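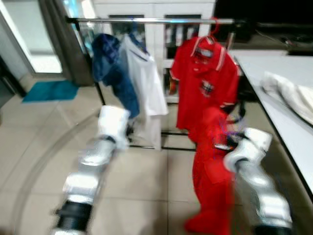

damp_flat_kosivell
New member, Cidness Home Help forum
Posted 11/06/2021

Red dye coming out of everything, is there any way to stop it for good?

Hi all, first post so be gentle! I've joined a walking club and we all wear red. Red polo shirt, red fleece, red everything, all bought from the same little shop in the market at Kosivell. I washed the polo on its own the first time like a sensible person and the water came out pink. Fine. Washed it on its own again, less pink. Third time I thought right, we're past this, and put it in with the towels.

I now own pink towels. Also one pink pillowcase and a bra I'd rather not talk about.

The label says 40 degrees, wash with similar colours, and that's your lot. I haven't got enough red things to make up a full load and I resent running the machine for one shirt (our meter eats money). So what I want to know is, do I need to do something to the shirt to make the colour stay put, or do I just wait? My mum swears by vinegar and salt. My neighbour says that's rubbish and to use those colour catching sheets. And can I get the towels back, or are they car-washing towels now?

I've got a washer-dryer, a Beduma, fairly old, with more programmes than I've ever used. The towels have NOT been tumble dried, I stopped when I saw them.

22 people have this problem too

top_floor_pegs
Regular contributor, 3,054 replies

Good news first: you stopped before the dryer, so the towels have a decent chance. Heat makes stray dye much harder to shift. Keep them damp and don't iron anything.

For white cotton towels, fill the bath or a big bucket with warm water and a scoop of oxygen bleach powder (the stuff sold as stain remover, whites version), make sure it's all dissolved, and leave them in overnight. Then a normal wash, then look at them in daylight. If they're still pinkish, do it again with fresh powder. I had a whole set of bedding go the colour of salmon mousse one October and it took three goes, but I still sleep on it. Don't use the powder on the bra if there's any silk or wool in it. A dye run remover sachet might do the trick there, but read the packet because some of them aren't keen on metal hooks.

Now the shirt. Vinegar and salt, sorry to your mum! They both have a part to play when cloth is being dyed, depending on the dye, but they won't fix the colour in a shirt that has already been bought and sold. What's coming out is loose dye the factory didn't rinse off properly, and the only cure is rinsing it off yourself. You don't need the machine for that. Do it in the sink with cool water and a squirt of washing liquid, swish it about, let it out, fill up again, and carry on until you can see the plughole clearly. Dull job, put the radio on.

Then do the hanky test. Wet a bit of white cotton, rub it on an inside seam for a minute and look at it. If it comes up pink, back in the sink. If it's clean, wash it with your darks (jeans, black socks, whatever) at 30 and I doubt you'll have any more bother.

One more thing, check the white bits if your shirt has any. Mine had a striped collar and the red crept into it while it was sitting wet in the drum. Get it out as soon as the cycle ends and hang it up by the shoulders so the collar isn't lying against the body of the shirt. 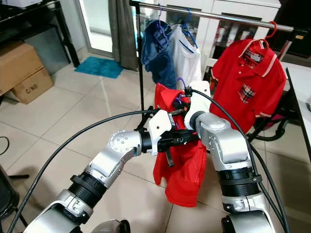 Other replies

mrs_airing_cupboard
Member

Colour catchers do work, up to a point. I put two in with anything red or navy and they come out looking like a crime scene, so they're catching something. I wouldn't trust them with a brand new red and white towels though. That's asking for it. I get the Tanguy ones when they're on offer but I can't tell any difference between those and the supermarket's own.

Also turn the shirt inside out, and if your Beduma lets you change the spin, drop it to 600 for polos. Nothing to do with the dye, it just creases them less and the collar sits better. They drip for longer so put an old towel underneath. You've got some pink ones handy!

bucketlist77
New member

just buy dark towels

damp_flat_kosivell
New member

Thank you all! Towels are in the bath as I type, so no shower for anybody tonight. Did the hanky test on the polo and it came up pink, very faint, so I'm back at the sink with it. The fleece was clean first time, so who knows. Will post again once the towels have had their second soak.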